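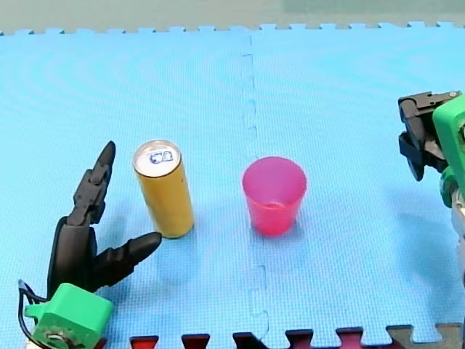

4. First grip test: can and cup

By now both arms are bolted down, the wrist mounts are on and the control board answers when you ping it. Good! Before you let the arms do anything clever, I want you to spend an evening on plain old grabbing. I use a tall slim can and a plastic cup, and I do it on foam play mat tiles so that nothing gets dented when it drops (it will drop).

1. Lock your tiles together and press the seam flat with your palm.

2. Stand the can within reach of the left hand and the cup over toward the right arm. Leave plenty of bare mat between them.

3. Open Jugah and load the profile called Colstead. Set the speed to 18 and leave it there, however slow it feels.

4. Jog the left hand in until the fingertips point at the can, then stop short of touching it.
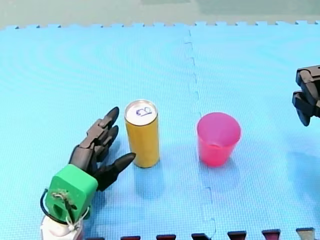

Photo: Herman Menon

A little gap at the thumb is what you're after. Keep the other gripper hanging clear of the mat while you do this - I once had both arms live and moving, and I spent the rest of the night regluing a wrist.

Note: I mark my cans on the lid with a blue marker. Mine says B. It makes it easy to tell if the can has turned between runs.

5. Close the hand in small steps. Jugah shows a load number for each finger, and you want to stop at 565. If it climbs past that, back off 2 steps and try again.

CAUTION: Keep your own fingers out of the jaws whenever the power is on. Hit the stop button before you reach in, every single time.

6. Once the grip holds, move in close and check the pads. They should sit against the can from opposite sides.

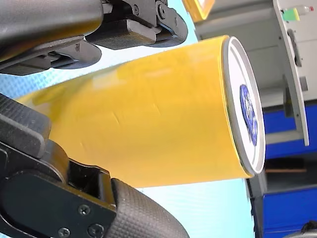

Can held between the textured pads, lid end facing out.

7. Check the screws on the finger plates too. Mine like to work loose, so I snug them up with a small Phillips after each session (hand tight is plenty, the plastic strips easily).

8. Open the hand, set the can back up and save the profile under a new name. Then do the whole thing over with the cup and the right arm, starting from a lower load.

If the load number jumps all over the place, go back to section 2 and redo the zeroing.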